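Etari Family Help > Parents and Grown Children > Records and Keepsakes

Dividing my mother's advice cards among siblings without losing the order

Posted by Chih-ming Chiu, 30 May 2018

My mother has kept a file of household and child-rearing advice on index cards since before I was born. There are 195 cards. Most are in her handwriting, and the rest were copied from her own mother. The oldest item is a rule about fevers taken from a letter dated 1857, which she quotes in full and then disagrees with on the back.

She wants the file to go to her children now, while she can still answer questions about it. There are three of us, with 5 grandchildren between us. Her instruction is that the cards be used and not stored.

The problem is structural. The cards are filed under 11 headings, but she also wrote cross-references in the top right corner, such as "see Teeth" or "see what I said about your uncle." If we divide the file by heading, the cross-references stop working in each house. If we divide it by child (many cards name the child who caused them), two of the headings go almost entirely to my brother. If one person keeps all of it, the other two have nothing to use.

My sister proposes scanning everything and giving the originals to whoever wants them. My mother objects to scanning. She says that nobody reads a thing on a phone while a child is throwing up. I do not have data to contradict her.

I am looking for a method that keeps the cross-references intact, gives each household a working copy, and does not require my mother to approve anything on a screen. We meet in July and I would like to have the procedure settled before then. I also need to know what to do with cards that contradict each other. There are three on thumb sucking, written over a period of years, and no two agree.

Posted by Gil

Just scan them. My mom said she hated it too and now she forwards me stuff all day. You can print the scans if she wants paper. Give the originals to the oldest kid, it's the simplest way and there's less arguing. Also, don't throw out the ones that contradict, she probably changed her mind after the second kid like everybody does.

Posted by Brenaris

The scanning question and the division question are separate and should be decided separately. Your mother's objection is to reading on a phone. A photocopy made at a counter meets her requirement. Ask her about photocopies by that name before you drop the idea of copying.

Procedure, assuming she agrees:

Number the cards before anything is moved. Use soft pencil on the back, lower left corner, in the order in which they sit in the file now. Do not tidy the order first. A card that appears to be misfiled may be where it is on purpose, and you can ask her about it once it has a number.

Make a reference sheet. Each line holds the card number, the heading, the first few words, and the cross-reference if there is one. Resolve each cross-reference to a number. "See Teeth" may point to one card or to the whole heading, and only your mother can say which. For the reference to your uncle, you will need her in the room and possibly nobody else.

Copy both sides. The fever card shows why. Front and back should go on the same sheet of card stock, trimmed to the original size so the copies stand up in an ordinary recipe box. Make three full sets. Every household then has every card, and the cross-references work in all of them.

Divide the originals last. By this point nobody needs them for use, and the division can be made on sentiment. The method we used was rotation: each sibling picks one card in turn, and the order of picking reverses after each round. Cards that name a child go to that child before the rotation starts, unless the child declines. My brother declined four.

On contradictions, keep every version and do not merge them. Put the date in pencil if she can supply it. If she can't, use the age of the child mentioned. In our file there were two cards on whether to wake a sleeping baby. One was written before me and one after, and the difference between them is the most accurate account I have of myself as an infant.

Two cautions. First, set a limit on each session with her. We stopped after one heading per visit, because past that point she began correcting the cards, and then us. Second, decide now who may add cards. If all three of you write new ones, the sets drift apart within a year. We use a letter prefix for each household and exchange copies when we meet.

Posted by Rerkix

Agree with the above except for pencil on the back. If the backs have writing in pencil too, the numbers get confused with hers. We put each original in a clear sleeve and numbered the sleeve. It costs more and the sleeves are slippery.

I would also let the grandchildren have a set once they leave home. Mine asked for the stain cards and ignored the ones about marriage. 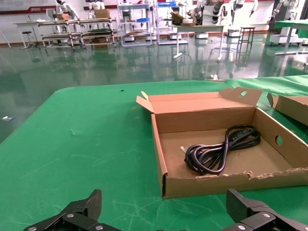
The sleeved cards are thicker than bare ones, so a box sized for the originals will be too short front to back. Measure the full stack after sleeving, and leave space for the dividers.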